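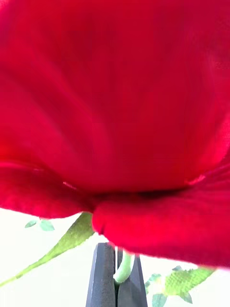 Red rose, close up.

Subject: Re: [hilon-residents] Only 182 forms back?

Hello all,

On Sunday a member of the list wrote:

> I have read the summary of the bus survey and I'm afraid I don't see
> how anyone can draw anything from it. We posted 1000 forms and got 182
> back. Of those, 66 want the evening service kept as it is. That leaves
> more than 800 households who said nothing at all. How can the council
> be told "what Hilon thinks" on the strength of that? Also, I live on
> Hatirau Road and I don't know a single neighbour who filled one in.

Thank you for this, and sorry it has taken me a couple of evenings to sit down with a cup of tea and reply properly. It's a fair worry and I had much the same one when the envelopes stopped coming.

The size of the pile bothers me less than you might think. If those 182 people had been picked fairly and had all answered, we'd have a decent rough picture of the town, give or take seven points or so on any one answer. What does bother me is who sent them back. People who use the evening bus are far more likely to bother with a form about the evening bus, and I should think people who never go near it put theirs straight in the recycling (I know I've done that with forms about the golf course!).

When I went through the returns by street, the Leteter end of town had done us proud and Hatirau Road had hardly answered, so your neighbours are quite typical. We could count each Hatirau form for a bit more, to bring the road up to its proper share, but with so few of them you'd be letting one or two households speak for everybody, and I'd be uneasy about that.

As for the 66, please do read that figure alongside the rest of the question. Another 22 ticked "don't know", and the others wanted a change of one sort or another, though they were by no means agreed on which. I have seen it passed round as "only a third want to keep the bus", and that is really not what was asked. A good many of the people wanting a change wanted it to run later. 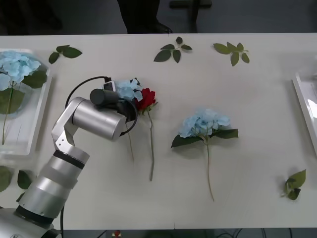 Should we post the forms out a second time?
Send a short reminder to the homes that haven't replied, and keep those answers in a separate pile so the two lots can be compared.

I'd also like us to have a word with Ristić, the print shop, before anything goes out again. The tick boxes came out very faint on the back page and several people had written their answers in the margin instead, which made for slow going.

In the meantime I would be happier if the letter to the council said "of those who replied" every time, even if it does read a bit clumsily. I've put that wording in the draft and will send it round before the March meeting. Do write back if I have muddled anything, I was never the quickest at sums.

All good wishes from the Leteter end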